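Corkcombe cell notebook – bun loading task, right arm stop
August, entry started 9:20, finished after lunch

Right arm went into protective stop again during the bun task. It is the same kind of stop we logged against the old Gatari wrist firmware, so I assumed the same cause and lost most of the morning on it. Writing it all down so whoever has the cell next doesn't repeat it.

Task is the usual one. Buns go from the plate into the steamer, the other arm handles the lid. The policy is the one trained on the Grostport recordings, no changes to weights. Speed limit on both arms set to 60 percent.

What happened: right arm came down over the plate, closed on a bun, lifted, then froze partway to the pot. Controller reported a force limit trip on the wrist. Left arm kept going for 2 seconds before the supervisor stopped it. That second part bothers me more than the first. A stop on one arm is supposed to stop both at once, and I have a separate note on it further down.

First thing I tried was to rerun from the plate with the fingers fully open on approach, to rule out a bad grasp.
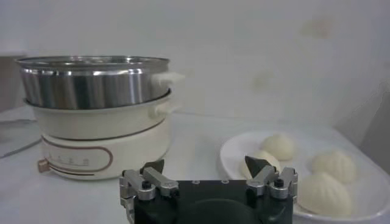
Why does the arm trip while carrying a bun that weighs almost nothing? The bun has very little to do with it. The trip comes from the payload setting, which was still the value for the old gripper without the wrist camera. The controller reads the extra weight as an outside force, and when the wrist rotates during the carry the error goes over the threshold.

Checked by running the carry motion with nothing in the fingers. Tripped in the same part of the path. After that I stopped looking at the grasp. Should have done the empty run first.

Things I had already changed by then, all put back:
- finger closing force, lowered then restored
- approach height over the plate, raised 20 mm then restored
- contact filter on the wrist, which I turned off for one run. Do not do this. With the filter off the arm pressed down on the plate before anything reacted.

Payload was entered again with the camera and cable included, center of mass from the Bermúdez drawing. Ran the self check from the controller menu, then the empty carry, then with buns. No trips in the runs after that. I would not call it closed until it has done a full day, since the Gatari fault also went away for half a day at a time.

Settings file is saved under the cell name with "payload fix" at the end. The old one is still there and still loads by default after a power cycle. I don't have rights to change the default. Until that is sorted, load the new file by hand after every restart and read the payload value on the screen before enabling the arms. 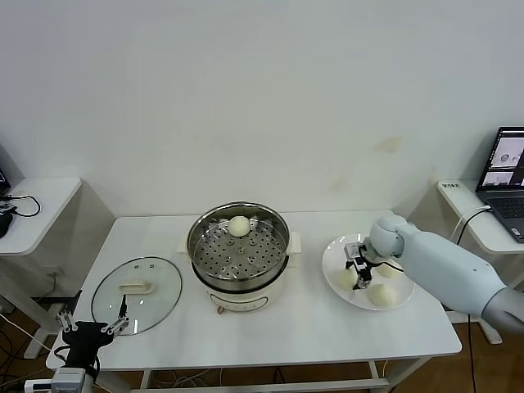
Main table with both grippers, lid off, one bun on the steamer tray.

Now the left arm. The supervisor polls each controller in turn and waits for a reply before going to the next. When the right controller is in a stop it takes its time answering, and the left arm carries on with whatever it was last sent. Timeout in the config is 900 ms with a retry, which accounts for nearly all of the delay I saw. The hard wired stop buttons do not go through the supervisor. I pressed both with the arms moving slowly and both arms stopped together each time.

So the software path is too slow and the wired path is fine. The right answer is to link the protective stops in hardware, the way the Grostport cell has it. Shortening the timeout would help a little but we have had false stops from network hiccups before and I don't want people getting used to clearing them.

Until the link is in:
- nobody reaches over the table unless both arms show disabled. One arm stopped does not count.
- steamer stays unplugged for all arm tests. Cold buns are fine for this.
- speed stays at 60 percent or lower

Still to do: ask for the default settings file to be changed, get the stop link wired, and tape down the cables on the floor by the side tables. I also want a line in the start checklist for payload after any gripper or camera swap. The checklist has one for finger pads and nothing for weight.

Cell left powered down, new settings file noted on the card by the switch.

Last updated: August, 14:10
2 comments · 0 shares
Corkcombe workshop notebook – internal pages, contact the cell desk for edit access
Back to top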